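第4章 トライアウト参加者データの登録と「注目度スコア」の設定

この章では、Wirportにトライアウト参加者を登録し、注目度スコアを使うかどうかを決めるところまでを扱います。Wirportはバスケットボールのクラブ向け選手管理ソフトで、有名人の飛び入り参加にも対応しているというのが販売側の売り文句です。歌手や俳優がプロの入団テストを受けるという話は、たしかに人目を引きます。ただ、それがチーム編成の役に立つかどうかは別の話なので、本章の手順はその点をかなり疑ってかかる立場で書いてあります。

4.1 始める前に

次のものを手元に用意してください。

・管理者権限のあるアカウント
・参加申込書(紙でもPDFでも可)
・身長、体重、利き手の実測値
・直近の公式戦出場記録。ない場合は「なし」と書いた申告書

注意:事務所や代理人が送ってくるプロフィールの身長は、そのまま入力しないでください。靴を履いた数字か、本人の希望が混ざった数字であることが珍しくありません。実測値が届くまで空欄にしておけば、登録は「保留」で止まります。

4.2 参加者を登録する

1. 上部メニューの「名簿」を開き、「新規」を押します。

2. 区分を選びます。「一般」「推薦」「招待」「話題枠」の四つがあります。話題枠は、音楽や映画など競技以外の分野で知られている人のための区分です。

注:話題枠で登録しても、測定項目が免除されるわけではありません。旧版では垂直跳びとシャトルランが自動的に「省略」になっていましたが、この仕様は廃止されました。旧版の名簿を読み込んだ場合は省略の印が残るので、手で外してください。

3. 氏名を入力します。芸名で活動している人は、本名を「登録名」に、芸名を「表示名」に入れます。逆に入れると、リーグ提出用の書類に芸名が印刷されます。

4. 「競技歴」に所属と年数を入力します。「高校時代はかなりうまかった」「本人は毎日練習していると話している」といった記述は、競技歴ではなく「備考」に入れてください。備考の内容は評価に加算されません。

5. 「保存」を押します。参加者番号が発行されます。番号は変更できません。

4.3 注目度スコアとは何か

注目度スコアは、SNSの投稿数、記事の件数、動画の再生数などから計算される数値です。上限は200で、参加者一覧の右端に表示されます。開発元のFladimtonによれば「観客動員の見込みを示す指標」とのことですが、計算式は公開されていません。

本ガイドの執筆にあたって、改訂担当のSinéad Hanrahanが試験用クラブHesusiaの名簿で挙動を確かめました。競技歴が空欄の架空登録者に、表示名として有名な曲名を入れたところ、スコアは57になりました。同じ名簿で、下部リーグの先発として二季を過ごした選手は23でした。曲名と人名の区別すらついていないようです。この結果を見るかぎり、スコアを選考に使う根拠は見当たりません。

なお、「話題枠の参加者を呼んだ試合は満員になる」という説明が製品紹介ページにありますが、比較の対象になる試合が示されていません。もともと人気のある対戦カードだった可能性もあります。営業資料として読むのは自由ですが、予算書に引用するのはやめたほうがよいでしょう。
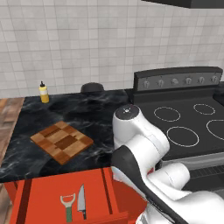

4.4 注目度スコアを選考から外す

初期設定では、スコアが総合評価に組み込まれています。次の手順で外します。

1. 「設定」から「評価」を開きます。

2. 「重み付け」の一覧で「注目度」の行を選びます。

3. 値を0にします。空欄にしないでください。空欄は初期値に戻るという意味になります。

4. 「全参加者に再計算を適用」にチェックを入れ、「適用」を押します。

5. 一覧に戻り、総合評価の列が更新されたことを確認します。更新日時が古いままの場合は、いったんログアウトしてやり直してください。

注意:手順4のチェックを忘れると、新しく登録した人にだけ設定が反映されます。古い参加者と新しい参加者が別々の基準で並ぶ名簿になり、見た目では区別がつきません。

注:「広報に必要だから残してほしい」と言われた場合は、重み付けを0にしたうえで表示だけを残すことができます。「設定」の「表示列」で「注目度(参考)」を有効にしてください。

4.5 報道対応モードについて

話題枠の参加者が一人でもいると、画面の上に「報道対応モードを有効にしますか」という案内が出ます。有効にすると、測定が終わるたびに結果が公開ページへ自動で送られます。

1. 案内が出たら、まず「あとで」を押します。

2. 「設定」の「公開」を開き、送信先と公開項目を確認します。初期設定では体重と既往歴まで公開項目に入っています。

3. 公開してよい項目だけを残し、本人の同意書の番号を「根拠」欄に入力します。

4. 必要な場合に限り、モードを有効にします。

注意:公開ページに一度送られた数値は、Wirport側から取り消せません。マニュアルの旧版には「いつでも取り消し可能」とありましたが、消えるのは自分の画面の表示だけでした。

4.6 測定機器との接続

Shetty製の計時装置を使う場合は、装置の電源を入れてから「機器」メニューの「検索」を押します。装置名が出たら選択し、接続コード1587を入力してください。このコードは出荷時のもので、接続後に変更できます。変更を強くおすすめします。

接続後、必ず手持ちのストップウォッチと並べて試走を一本計ってください。「自動補正」が有効になっていると、極端に遅い記録が誤計測とみなされ、平均値に置き換えられることがあります。競技から長く離れていた人の記録が妙に良いときは、才能を疑う前にこの設定を疑うべきです。「機器」の「詳細」で自動補正を切ると、以後の記録はそのまま保存されます。補正済みの記録は元に戻らないため、測り直しになります。

4.7 うまくいかないとき

参加者が「招待」に変わっている
注目度スコアが一定の値を超えると、区分が自動で昇格します。「設定」の「自動処理」で「区分の昇格」を切ってください。

契約候補の一覧に、測定を受けていない人が出てくる
4.4の手順3で値が空欄になっていないか確認します。0が入っているのに出てくる場合は、再計算が済んでいません。

表示名が途中で切れる
表示名の記号が原因です。感嘆符や通貨記号を含む芸名では、記号以降が保存されないことがあります。登録名には影響しません。

サポート窓口に「仕様です」と言われた
問い合わせ番号を控え、該当画面の名称と操作の順序を書いて再度送ってください。区分の昇格については、二度目の問い合わせで不具合として受け付けられた例があります。修正の時期は示されていません。

次章では、測定結果の書き出しと、リーグ提出用書類の印刷を扱います。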